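Search stories, tags, authors

Filed under: Short Fiction / Work & Machines / Under 10 Minutes

THE BUTTON SET

The contract with Irkonik specified 1,352 accepted episodes of control panel operation. An episode was one approach, one contact with a control, and one withdrawal. It had to be done by an operator through the arm, recorded from start to stop, and passed by a reviewer. Episodes without contact were rejected. Episodes with a second contact were rejected unless the second contact was the task.

I operated the arm at Rasstead from two in the afternoon until ten at night. The reviewer worked mornings, from another building, and I knew the reviewer only as a column in a spreadsheet. The column held a code and sometimes a remark. Code 4 meant hesitation. Most of my rejections in April were code 4.

The definition of hesitation was in the task document. If the hand stopped for longer than a second within reach of the control, with no change in finger position, the episode was marked. The reasoning was given in a footnote. The model, which Irkonik called Minja, would learn the stop along with the press. It would have no way to tell which part of the motion was the work and which part was me making up my mind.

I had been an electrician's helper before this. On that job you stopped before you touched anything. You looked at the panel, you looked at the tag, you looked at the panel again. I had done it long enough that my hand did it without me, and now it did it through two yards of cable and an arm bolted to a stand.

I tried several corrections. I moved the box on the mat between episodes so that the approach was never the same. I practiced with the recorder off, which was allowed up to 17 minutes per shift. I tried starting the motion before I had picked the control, which produced a clean approach and the wrong button, code 2.

The rejections went down in the second week and then stopped going down. I wrote to the reviewer in the notes field.

"Is the pause on the selector counted the same as the pause on a push button? The fingers have to open before they can close on it."

The answer was in the column the next afternoon.

"Opening is motion. Motion is fine. You stop before you open."

I pulled up my own episodes and watched them at quarter speed, and it was so. The hand came in, stopped, and then the fingers opened. I had believed the stop was part of the opening. I counted the updates on the timeline and found the stop at nearly the same length every time, a little over a second. It was the length of reading a tag.

After that I wrote to the reviewer most days. The notes field held two hundred characters, so the letters were short. I asked whether the clutter on the table should be moved. The answer was no, Minja had to see a table that had been used. I asked whether bread counted as clutter. The answer was yes. I asked whether the reviewer had operated an arm before reviewing.

"Three years at Widlow. Valves."

I asked what the hesitation had been, on valves.

The column was blank that day except for the codes. The day after, it said: "I always let go too early. They had me on code 5 for a whole summer. There is probably a machine somewhere that lets go too early."

I thought about that for most of a shift. Widlow had sold its valve set years before, and whoever bought it would have mixed it with other sets, and those with others. A habit in one person's wrist would be spread thin by then. It would be a fraction of a percent of a lean in one direction. I did not know whether a fraction of a percent could be seen from outside. The task document did not cover it.

With some 40 episodes left I stopped trying to remove the pause. I moved it. I let the hand stop at the far edge of the table, outside the distance in the definition, for as long as it wanted. I read the tag that was not there. Then I brought the hand in and did not stop again until the control had been operated.

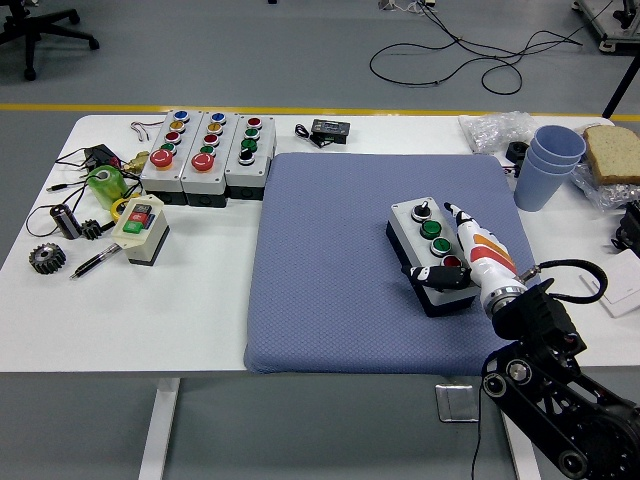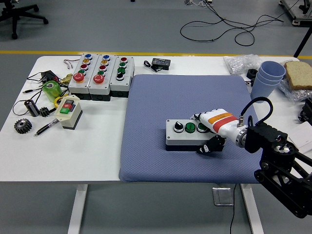 I logged the first batch done that way with no note attached. There were nineteen episodes in it, on the knob and both green buttons, and I went home at ten without checking whether the upload had finished.

The next afternoon all nineteen were accepted. The remark was against the last one.

"You're stopping at the edge now."

I wrote that the edge was outside the limit.

"I know where the limit is. I'm passing them. I only wanted you to know it's visible."

I asked whether Minja would learn it.

"Recording starts when you start it. If you don't want it learned, start later."

This was correct. The start pedal was under my left foot, and I could wait at the edge with the recorder off and press it on the way in. The episodes would be shorter. Irkonik paid by the episode and had no minimum length above two seconds. There was no argument in the task document for leaving the stop in.

I set the box square on the mat, put the selector back to its first position, and brought the hand out to the edge of the table. I pressed the pedal. I waited a little over a second, and then I went in.

The count closed before the end of the month. The final sheet had the codes down one side, and at the bottom, where the reviewer could enter a remark on the set as a whole, it said the operator was consistent.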